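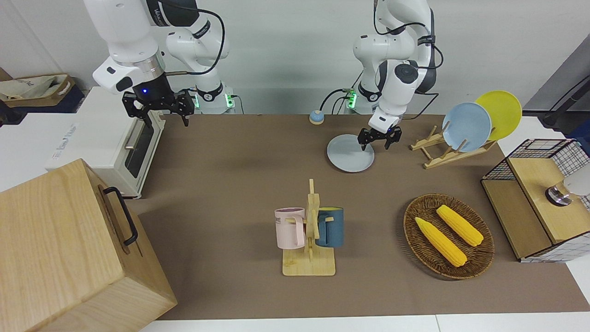 The Open Shelf and Other Promises

By Lempi Laaksonen

My sister-in-law took the doors off her kitchen cabinets in May. She had read that it would make her cook more. The idea, as she explained it to me over the phone while her husband looked for a box to put the hinges in, is that when you can see your plates and your lentils you feel invited to use them. She did the whole wall over one weekend and then painted the insides of the cabinets, where the old shelf paper had been.

I have been hearing some version of this for ten years and I would like to know where it comes from. Everyone repeats it. The woman who sold me my last stove repeated it. A newsletter I get from a kitchen planning outfit called Rusar repeats it every other month, with a new price list underneath. Things in view get used and things behind a door get forgotten. It sounds like something that was once tested on people, with a clipboard. I have looked, in my lazy way, and what I mostly find is one article pointing at another article.

Maybe it's true for fruit. I can believe a person eats more apples if the apples are sitting out. But I own a pasta machine that stood in plain sight on my counter for four years, and I used it twice, and both times I was sorry. Seeing it every morning did nothing for me except teach me not to see it. I suspect that is how it goes with most things we put on display in order to be improved by them. Ask anybody with a guitar on a stand in the living room.

What open storage does do, without any doubt, is collect grease. Anyone who has fried an onion knows this. The top shelf in an open kitchen gets a film on it that is half oil and half lint, and you don't wipe it off so much as push it around. My friend Seija Oksanen rented an apartment with open shelves and washed each bowl before she used it as well as after. She called it double dishes. She lasted one lease.

The money side

I wouldn't mind any of this if the stuff were cheap. Leaving doors off ought to save you something, and in my sister-in-law's case it did, apart from the paint. But once everything is visible, everything has to match, and that's where the bill comes in.

Niilo Vuorinen used to install kitchens and now mostly repairs them. He told me that he has priced the same wall both ways for a customer. With plain doors, the quote came to $1000. With floating shelves, the brackets hidden and the wall patched and tiled behind, it came to $1335. The customer took the shelves. After that she bought new dishes, because the old ones had a brown flower on them and had been living happily behind a door since her mother's day.

"And where did the vacuum bags go?" I asked him, since I have always wondered this.

He said people buy a cupboard for the hall.

So the clutter moves eight feet and gets its own furniture. I looked up the hall cupboard from Gadel that he mentioned and it was $315, flat-packed, with a door on it.

The language bothers me too. A shelf used to hold things. Now it "tells your story," and a drawer of spoons is a "zone." I went to a free evening talk at the library one Wednesday where the speaker, a cheerful man named Tomás Paiva, asked us to write down what our kitchens were saying to guests. The woman beside me wrote "please sit down" and then spent the rest of the hour on her grocery list. I liked Mr. Paiva. He had brought good cookies. He also had a sign-up sheet for a paid home visit, and I noticed that every problem he described that night was one a home visit would fix.

I did ask him my question about the studies. He said it was "well established," and moved along to baskets.

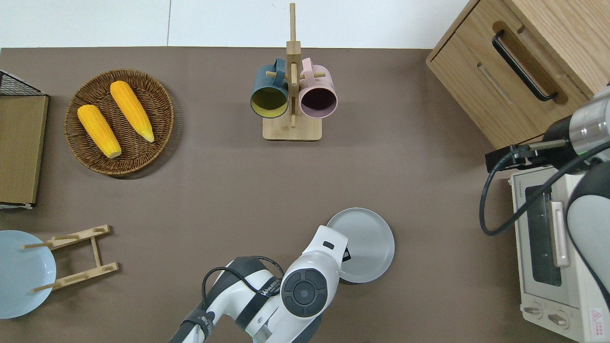

Baskets, racks and things on pegs

Baskets are the part I find hardest to argue against, since I own several and am fond of them. Corn in a basket looks good. So do mugs on a wooden mug tree, and I grew up with one of those, which my father bumped with his elbow every day of his working life. I have no complaint against a handsome object that holds another object. My complaint is with the claim that it will change me.

Look at what the advice leaves out. It hardly ever mentions how many people live in the house, or how tall they are, or whether one of them is five. It doesn't ask who washes up. Ritva Valtonen raised four kids in a kitchen you could cross in two steps, with every cupboard door shut and one of them tied shut with string, and she put dinner on the table each night. I never heard her say the plates had invited her.

I asked her once what would have helped. She said a second sink, and somebody else to do the potatoes. You won't find either one in the Rusar newsletter, though I suppose they would sell her the sink.

There is a reply to all this, and I've had it from my own daughter: people like how it looks, so let them have it. Fine. I'm for it. If you want your blue bowls where you can see them, put them there and enjoy them, and wash them when they get sticky. "I like it" is a perfectly good reason to spend your own money. It just isn't the reason anyone gives. They say it will make them calmer, or they'll finally bake bread. Then in a year they feel bad about the bread, and there is another article ready for them.

I called my sister-in-law last week to ask if she was cooking more. She said it had been a busy summer. The doors are in the garage behind the snow tires, wrapped in an old bedspread, and she has kept the hinges.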